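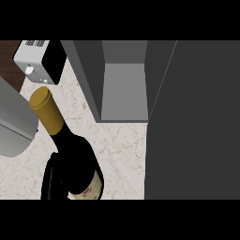 I'd been comparing the Dendex and the Prilter for most of August, and by that last Friday I had opinions about both of them that I wouldn't repeat in front of a customer. The Dendex grips like it's shaking hands with a senator. The Prilter is gentle and slow and, I'm sorry, a little smug. Same arm, same kitchen, 2,000 runs each, all of it inside the simulator, where a dropped bottle costs you nothing and the marble never stains. I loved that marble. I'd spent so many evenings staring down at those orangey-brown veins, and at the gold foil on the wine bottle leaning across them, that I'd started pricing countertops for my own apartment (which I rent, so go figure).

Anyway, the job was simple on paper. Take the bottle, put it in the gray compartment, let go. Grillwood wanted a recommendation by Monday morning, one name, no maybes, and whichever gripper I picked was going into their first kitchen the month after.

It was getting on for eight at night and everyone else had gone home. I had cold noodles and the Prilter halfway through its last batch, and I wasn't really watching, just letting the numbers climb. Then run 800 came up and the arm stopped.

It didn't crash! Crashes I know. The clock kept ticking and the joints kept reporting, and the arm just hung there next to the neck of the bottle like somebody who'd walked into a room and forgotten why. It stayed that way for 44 seconds. Then it reached out, took the bottle by the shoulder, set it in the compartment as sweetly as you please, and went on to run 801.

So I did what any sensible person would do, which was play it back until ten o'clock. I checked the controller. I checked the grip force. I swapped in the Dendex with the exact same starting position, and the Dendex grabbed the bottle in two seconds flat and knocked it straight over. I tried it again and over it went again. I ran it 54 times, and there was something wrong with how that bottle was sitting, some tiny bad lean I'd never have spotted, and the Dendex went barging into it every single time.

I called Ankrah, the lab's night line, and got the recording, and for some reason I left the whole story on it. I told it about the noodles. I told it I thought the Prilter had been thinking, and then I said no, sorry, erase that, and of course you can't erase it, so it's still there.

There's a boring explanation. The planner probably kept throwing out bad approaches until it found a good one, and 44 seconds is how long that took. I wrote that in the report, on page three, in the voice I use for reports.

But before I shut down I put the bottle back in its bad lean one more time and I sat there, hands off the keyboard, looking for it myself. It took me a lot longer than 44 seconds. Then I typed Prilter in the box and went to find my coat.

Filed under: Short Fiction / Machines & Other Company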